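Local Content Rules and Small Tableware Exporters: The Clelness Scheme
Student project report, Industrial Policy module
Kastriot Janevski and Cadi Trevor. Supervisor: Lorraine Dunmore 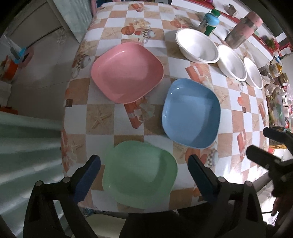
Figure 1. Plates and bowls on a checkered tablecloth.

1. Background

The Clelness scheme pays a rebate to household goods manufacturers that export part of their output. In its first form, the rebate was tied to local content: a firm had to show that 40 percent of the value of its inputs came from domestic suppliers. The draft revision drops this test and replaces it with an export share of 30 percent. Our project asked how the change would affect small tableware producers.

2. Method

We read the original scheme rules, the draft revision and the published consultation replies. We then interviewed Sheila Bunting, who handles export paperwork at Illusine, and Jamie Oakley of the supplier firm Oakley. Both interviews followed the same question list (Appendix A). A third firm, Fivodo, replied in writing in July and did not answer the questions on pricing.

3. Findings

3.1 Eligibility. Illusine imports its glazes and failed the content test in both years it applied. It would pass the export test on current sales. Fivodo is in the opposite position – its inputs are mostly domestic, but it sells little abroad.

3.2 Compliance cost. Under the old rules, each application needed a certificate of origin for every input. Bunting put the cost of one application at 900 dollars, mainly staff time. The draft asks only for customs records and audited sales figures. We could not check her estimate against a second firm.

3.3 Suppliers. Oakley expects to lose orders if the content test goes. He said that two of his customers buy from him mainly to qualify for the rebate. The draft contains no transition period for suppliers.

4. Limitations

Three firms are too few to support a general claim. The export share is also defined differently in the draft and in its annex – by value in one, by volume in the other. We used value throughout.

5. Recommendations

The export test should be phased in over 2 years, with either test accepted during that time. The annex should be corrected to match the main text before the scheme reopens. Further work should cover packaging firms, which the draft leaves out.

Appendix A: Interview questions
Appendix B: Rebate calculation by firm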